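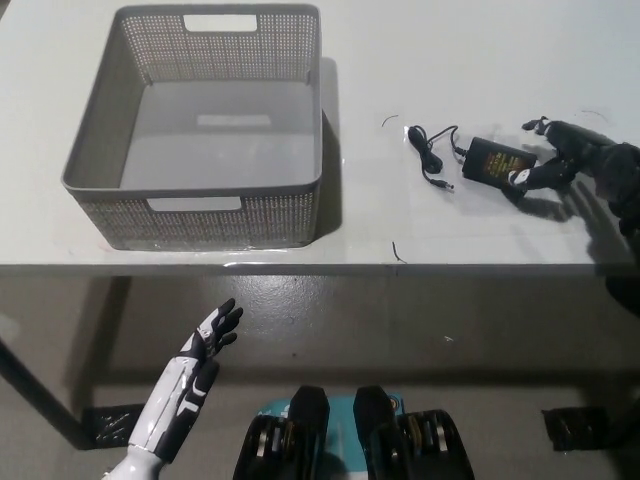 Mar 31, 2019

Open day notes, written up the same evening while my feet still hurt. We had the doors open to Harnard Street from ten until four, and the clicker at the entrance says 316, a lot more than we planned the coffee for. Thanks to everyone who stayed to stack chairs!

We ran the tidy-up demo all day at the white table: power adapter on the right, gray basket on the left, pick up the one and put it in the other. I had been worried that it would look too plain next to the Stenon people and their big sorting line, but visitors loved it (the kids especially, who started cheering for the hand before it had even closed). I think people like a job they know from their own kitchen drawer.

Some things to remember before June, when the Lungu group comes for their visit and will ask harder questions.

The cable is the trouble, as ever. The brick itself is an easy shape to hold, but the lead swings, and twice the plug caught on the rim of the basket on the way in. We tried a looser coil after lunch and I liked it better, though I didn't keep a proper tally and somebody should before we say so out loud. Also, approaching with the thumb low along the end of the brick felt steadier to me than coming straight down on top.

Wipe the table between runs. Little dark bits show up terribly on white, and a lady in the front row pointed them out very kindly.

Shadows: afternoon light was fine with the blinds half down. Leave them there.

The run log stands at 539 attempts since we set up this task, today's included. I'd dearly like to reach 700 before the visit, and at almost 100 a week that isn't much to ask, as long as the Flarnico controller behaves and we don't lose another morning to updates.

Still to do: put the rope a step farther back, print the handout in bigger type, find out who went home with our extension cord. The left hand stayed out of it all day, and several people asked what it was for. I said June, so I suppose we'd better think of something for it.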